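4 Setting up a bank run scenario

This section covers the configuration of a single-bank or multi-bank run scenario in Clindura. It assumes that the program has been installed and licensed as described in section 2, and that a balance sheet file has been imported as described in section 3.

4.1 Before you begin

You will need:
a balance sheet file in Melach format, with assets and liabilities in separate blocks
a depositor table with at least 200 rows
write access to the project folder

Note: Depositor tables exported from Gindwood use a comma as the decimal separator. Convert them before import. Clindura reads a comma as a column break and does not issue a warning.

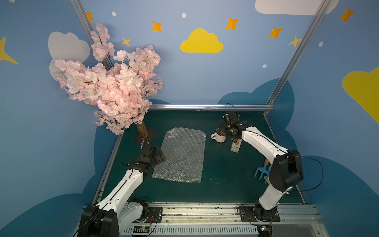 4.2 Defining the bank

1. Open the Scenario menu and choose New > Run.

2. Enter a name for the scenario. Names are case-sensitive and may not contain spaces.

3. In the Liquidity pane, set the reserve ratio. The default is 20 per cent of demand deposits. Values are entered as whole numbers; 0.2 is rounded down to zero.

4. Set the liquidation discount for long-dated assets. The discount is applied to book value at the moment of sale and is not recovered if the run stops in a later period.

5. If deposit insurance is to be modelled, tick Insured and enter the coverage limit in the same currency unit as the depositor table. A limit left blank is treated as full coverage.

Caution: Changing the currency unit after step 5 does not rescale the coverage limit. Re-enter the limit by hand and check it against the depositor table before saving.

4.3 Assigning depositor behaviour

Each depositor is either patient or impatient at the start of period 1. Impatient depositors withdraw in full. Patient depositors compare the expected payout from waiting with the payout from withdrawing, using whatever signal the scenario makes available to them.

1. Open the Depositors pane and set the impatient share.

2. Select a signal type. Queue shows each depositor the number of withdrawals already made. Public shows all depositors the same value. None disables signalling, and patient depositors rely on their prior alone.
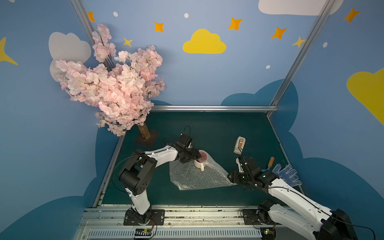
The Queue type is sensitive to the order of rows in the depositor table. To remove this effect, tick Shuffle and enter a seed. Two runs with the same seed and the same table will return identical results on any machine.

3. Set the number of periods. The upper limit is 600.

4. Set the number of repetitions. For published work, use 3000. Fewer repetitions are acceptable for checking that a scenario loads and completes.

Note: The Ó Ceallaigh solver ignores the Shuffle setting and sorts depositors by balance, largest first. Select the standard solver if row order matters to your results.

4.4 Saving and locking

1. Choose File > Save Scenario.

2. Choose Scenario > Lock to prevent further edits. A locked scenario can be copied but not changed.

3. Record the checksum shown in the status bar. It is required when results are compared under section 7.

Corrections to this section should be sent to Kieran Cullinane, quoting the section number and the program version.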